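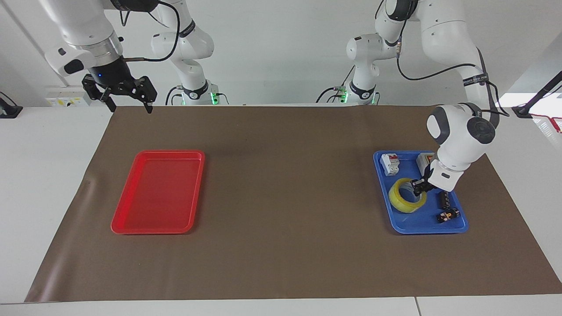 3/1/24

I am writing this in the guesthouse in Plunlow, second floor, with my shoes off and my feet on the radiator. Oda is already asleep in the other bed. We came by the late train from Solheim and the station kiosk was closed, so dinner was one banana each and the crackers from my coat pocket. It is my own fault. In February I planned everything for this trip, the tickets, the room, the tasting list, and I did not plan the dinner on the evening of arrival.

The tourism office here has made a small winter food route. You buy a paper card for 200 crowns and with it you can eat a little something at 12 places between the river and the old customs house. At every place they put a stamp. Hedvig Westerberg wrote to me about it at Christmas. She grew up in Plunlow and she was a little offended that I had visited Zodenberg three times and her town never.

So today we walked the first half. I want to write it down before I mix up the soups.

The first stop was the bakery on Kirnell street. They gave us a rye bun with caraway and a spoon of plum butter, very dark and not so sweet. Oda does not like caraway and she picked out the seeds one by one, and the woman behind the counter watched her doing it. I bought two more buns for tomorrow. After this came a smoked fish place, with a queue out to the bridge. The fish was good but the piece was small and I had already cold hands from waiting. If I come again I will go there in the morning.

The best was the dumpling cellar. You go down a stone stair, I held the rail the whole way, and there is a long room with benches. The dumplings have potato dough and inside is smoked pork with onion. On top comes brown butter. The menu says that the cellar has served food to travelers since 1540. I asked the waiter if it was the same recipe and he said the potato was not here yet in that year. I felt stupid for a moment, then we both laughed. He told me that before it was barley. They still make the barley ones in autumn, and I wrote the word for them on my napkin, but I left the napkin on the table.

Then a cheese shop (salty, hard, fine), and a soup of sour cabbage that I could not finish. It was a full bowl! Oda finished hers and mine. The last one before it got dark was a café with poppy seed cake, where the stamp was broken and the girl drew a little star on our cards with a pen. I hope they accept the star at the tourism office, as the full card gives you a jar of mustard.

Outside the customs house there was a man playing accordion and I gave him a coin of 50. I thought it was a five. Oda says my face was very funny. He played one more song for us, so it was maybe correct to give it.

What I did not like: the signs. The route is marked with small yellow spoons on the walls, and near the market they disappear. We walked twice past the same pharmacy. Also the map on the card has the river on the wrong side of the church, or I held it wrong, Oda thinks the second.

Tomorrow Hedvig comes with the bus before lunch and will walk the other half with us. She has forbidden us to eat breakfast. I have the two buns in the paper bag on the windowsill and I can smell the caraway from here. I will perhaps eat one when Oda is in the shower.

I must still write to my sister and charge the telephone. The radiator has started to make a knocking sound.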